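Where Your Old Clothes Go
Speaker notes, Isla Gunn
Lilthorpe Library, evening talk

Slide 1. Opening

Thank the library. Fire exit is on the left, restrooms are past the front desk. Talk runs 45 minutes with questions at the end, but people can stop me if they can't hear.

Ask for hands: who has dropped off a bag of clothes in the last year? Then ask who knows where it went. Wait for the second one. Let people look around the room before moving on.

Tonight is about the route a bag takes after it leaves your house. I worked on the sorting floor at Brornico before I moved to the office, so most of what I say comes from that building. Other sorters do some of it differently.
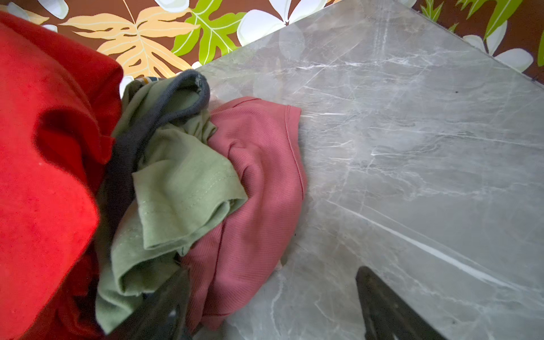
Start with the three ways a bag gets to us. Drop boxes in parking lots, the unsold stock from thrift stores, and the spring curb pickup. Thrift store stock is the cleanest, and it has already been picked over. Drop box bags are mixed. We have had car parts in them, and once a full set of encyclopedias.

Slide 2. The first sort

Bags are opened by hand on a belt. The first sort only separates clothing from shoes, bedding and trash. Anything damp comes off right away - one wet bag can spoil the ones stacked around it, and mildew does not come out of a bale.

A new sorter spends 22 shifts on the first belt before moving to the second. People ask why so long. The reason is speed. You have a few seconds with each piece, and your hands have to learn cotton from acrylic before your eyes have finished.

Point to make here: please bag things dry, and tie the bag.

Slide 3. Reading a garment

The second belt is grading. Sorters check the collar first, then underarms, cuffs and hem. A T-shirt mostly wears out at the neck. If the ribbing has gone wavy, the shirt drops a grade even if the body is fine.

Labels help when they are still there. Many people cut them out. That is fine for wearing, but then the fiber content is a guess and the piece usually goes to the lower grade. Fleece and terry are easy to tell by touch and go to their own bins.
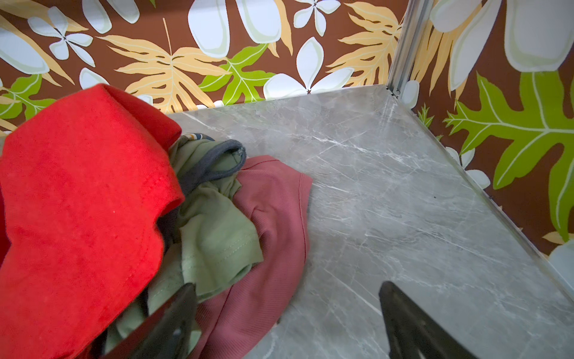
Slide 4. The grades

Go slowly on this slide. People write it down.

Grade A goes back to stores, including Kaczmarczyk on Mill Street, which takes 60 bags from us each month.
Grade B is wearable but dated or faded. Most of it is sold in bulk to dealers overseas. Expect a question on this. Say plainly that some of it is good business for the people who buy it and some ends up as waste in places with no good way to handle it. I don't have a clean answer.
Grade C is rags. Cotton only, with buttons and zippers cut off.
Grade D is shredded for padding and insulation.

What is left after D goes to landfill, and we pay for that by weight.

Slide 5. Jersey and rags

Cotton jersey is the best rag material there is. It soaks up oil, it is soft, and it does not shed much. Print shops and garages buy it. They pay more for white than for colors, which surprises people. Bright colors can bleed when a rag is used with solvent, and a painter does not want that on a door.

At home you can do the same thing. Cut up the sides, take off the sleeves, throw away the collar. Don't bother with anything that has a large rubbery print.

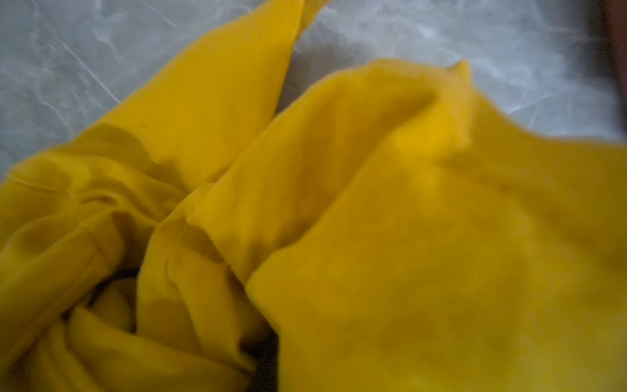 Slide 6. The shredder

Our machine is a Grolard, bought used. It is 53 inches across at the feed and loud enough that two people work it with hand signals. Elastic is the main problem. It wraps the drum, and then we lose an hour.

Skip the video if the sound isn't working. The still is enough.

Slide 7. What to do with your own bag

Wash it, dry it, tie it. Tape or tie shoes together in pairs. Worn-out clothes are welcome in our boxes, but check the sign, as some stores can't take them.

The handout lists all 81 drop boxes in the county. Copies are by the door. The one behind the old bank has moved to the bus station lot - mention this twice.

Questions until 8:30. Library closes at 9 and I need time to pack up the fabric samples.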